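Home | Projects | Guides | Members | Contact

Setting up a simulated pick-and-place exercise

November 2025
Starkeck Student Robotics Club

This guide covers the second exercise in the club's simulation track. By the end of it you should have a working pick-and-place task: an arm mounted beside a bed, an object to find and lift, and a container to put it in. It assumes you have finished the first exercise and can load an arm, move its joints from the keyboard and save a log. Nothing in it needs the real arm in the lab.

The task is also the entry task for the Prothero round in February, so keep the file names as given. The scoring script looks for them.

1. Load the room

Open the bedroom file from the shared Plandavham folder and save a copy under your team name. Do not edit the original. The room comes with a bed, a tabletop next to it and plain walls. The arm is fixed to the tabletop and has to reach across to the mattress, so part of its travel is used up before it does any work.

Check three things before going further:

- The base sits flat on the tabletop. If it sinks into the surface, the solver will push it out on the first step and the arm will jump.
- Gravity is on. The room file is sometimes saved with it off.
- The fingers open and close with no object near them.

2. Place the object

Pick any object from the small items set. Drop it onto the mattress from a low height and let it settle before you record its position. If you type in a position by hand, part of the mesh may end up under the sheet, and the gripper will then press into the mattress trying to reach it.

Long, tapered shapes are the most useful for practice. They have a clear direction, so an error in wrist angle shows up at once, and they tend to roll or pivot when gripped away from the middle.

3. Move to the approach pose

The approach pose is where the arm waits before the final descent. Set it above the object with the fingers open and pointing down. Turn the wrist until the line between the fingers crosses the object's long axis at a right angle, then lower the hand in small steps. 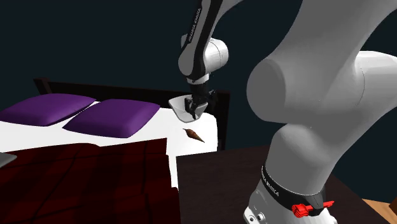 Starkeck Student Robotics Club

With the hand this near the sheet, change to the slow speed setting. The controller will accept a fast move at this height, but any overshoot puts the fingertips into the mattress. The bed in this room is a rigid body with a soft-looking surface, and contact with it produces large forces.

If the object is slightly to one side of the fingers, correct the sideways position first and the height second. Doing both together makes the log hard to read later, and you will be reading it.

4. Close and lift

Close the fingers until the force reading stops rising, then wait 9 steps before lifting. The wait lets the contact settle. Teams that skip it often see the object creep down between the fingers during the lift and blame the friction value.

Lift straight up. Do not rotate the wrist until the object is well clear of the bed and the pillows. If the object slips, work through these in order:

- Grip point. Move it towards the thick end of the object.
- Closing force. Raise it by one setting only.
- Friction. Leave the default unless the first two have failed, and write down any change. Runs with an altered friction value are scored separately.

5. The container

For the second half of the exercise, load the white container and repeat the work with the object inside it. This is harder than the bed. The walls slope inward, so the hand has less room low down than it appears to have from above, and a finger can touch a wall while the other is still free.

Attach the hand camera and switch to its view. Line up so that the object lies between the two fingers on the screen. The spiral shell is a good choice for this part. It is long and narrow, and the fine grooves between the whorls make it easy to judge whether the view is turned.

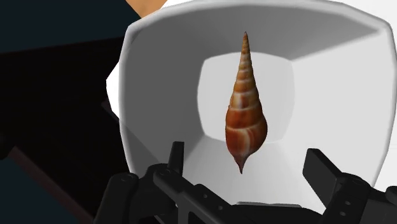 Hand camera view: shell between the open fingers, before contact.

The hand camera shows sideways error well and depth badly. Use the height reading from the log for depth, and treat the picture as a check on alignment. Once the fingers are level with the thickest part of the object, stop and close as in step 4.

Coming out, go straight up again. The most common fault at this stage is a sideways move started too early, which drags the object against the rim.

6. Record your runs

A full run is limited to 300 steps from the approach pose to release. Save 6 runs for each object, including the failed ones. Each log should give the object name, the start position, the grip point and the result. The reference run in the Trulusov folder takes 162 steps — slower than most teams manage by the end, but it never touches a wall and is worth replaying next to your own.

If a run stops with a joint limit error, the approach pose is probably too far across the bed. Raise the elbow, bring the hand back towards the base, and start the run again from the beginning. Do not join two part runs into one log.

Comments (4)

gridlock_b
My arm jumped on the first step even with the base flat. The saved joint angles in my copy were from the first exercise. Resetting them to home fixed it.

tallis9
Does the wait before lifting count towards the step limit?

Starkeck Student Robotics Club
Yes. Everything between the approach pose and release counts.

m_orrin
Moving the grip point towards the thick end sorted out most of my slipping. I had already raised the force twice by then, so those runs will have to be done again.

Previous guide | Next guide | Back to top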